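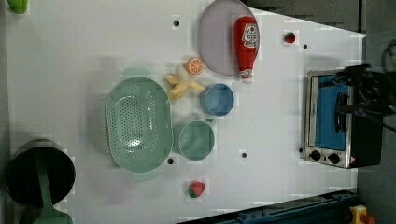 Tillik kitchen-tasks group
Minutes of the September meeting, Grorkthorpe workshop, back table
Started 2.15 pm

1. Minutes of the last meeting

Agreed, with one change. Item 4 said the group was "confident" in the target. Two members asked for this to read "willing to try". Changed.

2. Where the collection stands

The target is 3000 recorded runs on the toy kitchen table. The count on the shared sheet stood at 332 this morning. Of those, 188 have been watched through by a second person and marked as usable. The rest are either unwatched or in dispute.

The chair asked whether the target date still made sense. The collection lead said it did if the pace doubled. It was pointed out that the same was said last time and the pace did not double. The lead's view is that the early weeks went on setting up and shouldn't be held against the later ones. The meeting noted this without agreeing to it.

3. Whether the runs are different enough

Long item. The reviewer had put together a note, sent round late, so most people read it at the table.

The main complaint is that the layouts hardly move. The overhead views from one session were passed round: big green colander to the left, round green one next to it, toaster oven on the right, banana and orange slice in between. The reviewer's worry is that a system shown this over and over will learn where the banana lives and nothing much about bananas. The operators replied that resetting to a near-identical table is what the written procedure tells them to do, and that they'd been ticked off in the past for straying from it.

It was agreed the procedure is at fault. There was less agreement on the cure. Suggestions:

Swap the oven to the other side. Turned down for now, as the arm's reach on that side hasn't been checked.

Shuffle everything except the oven between runs. Liked by most. The operators think it will slow them down and would like that written in the minutes, so it is.

Draw layouts from a list made up beforehand. The Arroyo people apparently work this way. One member said a list drawn up by one tired person on one afternoon will have the same habits in it as the table does now. No reply to this was recorded.
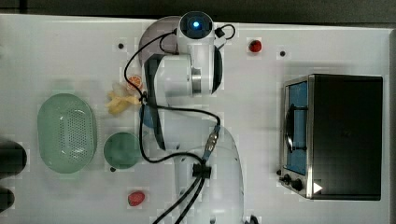 The cables were also raised. With the arm over the middle of the table the loop can lie across the toy food, and the reviewer would like any run where a cable shifts an object to be marked as such. At present there is no box for it on the form. The operators say it is rare. The reviewer asked how they would know, there being no box. A box is to be added.

4. Labels

Each run has a short written instruction attached, such as "put the strawberry in the pot". The reviewer found that where there are two strawberries on the table the instruction almost never says which. The labelling lead felt either should count as correct. Others felt this was fine for the easy tasks and useless for anything involving "the small one" or "the one by the ketchup".

Also, the round green item is a "bowl" in some labels and a "cup" in others, and the same goes for the blue one. Nobody could say which was right. After more time than it deserved, "bowl" was picked for both. Old labels will be changed by hand. An offer to have this done by script was declined after what happened to "plate".

5. The Gesitz offer

Gesitz have offered to do the second viewing for us at a fixed price. The chair is in favour. Points against: they have not seen our form, they have not said who does the watching, and the sample they sent back agreed with us on every single run, including 2 that we had marked wrongly on purpose. The chair thought this could be down to a misunderstanding over the instructions. The meeting thought the chair was being kind.

Decision put off. We will send a second sample with clearer wording and see what comes back.

6. Oven tasks

Opening and shutting the oven door was meant to start after the pick-and-place runs were done. The operators would like to bring it forward, mainly out of boredom.
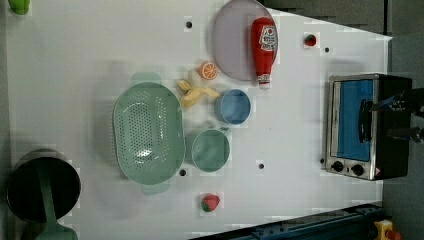

The reviewer has no objection to bringing it forward but wants a plain rule for what counts as open. The draft says "door visibly open", and two people given the same trial clips disagreed on a good many of them. Proposed: the door must be far enough down for the orange slice to go in without touching it. Accepted, though one member doubts anybody will check it with the slice after the first week.

Failed attempts are to be kept, and stored separately. There was a short argument over whether the training side has any use for them. They say yes. They said yes to the sound recordings as well, and those have not been opened.

7. Any other business

The reset sheet on the wall is two versions old. To be replaced.

Request for a second stool. Carried over again.

Actions

Collection lead: rewrite the reset procedure so everything but the oven gets moved between runs. Give a new weekly pace based on real numbers.
Operators: add the cable box to the form. Try twenty shuffled runs and write down how long each reset takes.
Labelling lead: change "cup" to "bowl" in old labels, by hand. Bring a proposal for the two strawberries.
Chair: second sample to Gesitz.
Reviewer: send notes round the day before, please.

Closed 3.50 pm. Next meeting same place, once the shuffled runs are in.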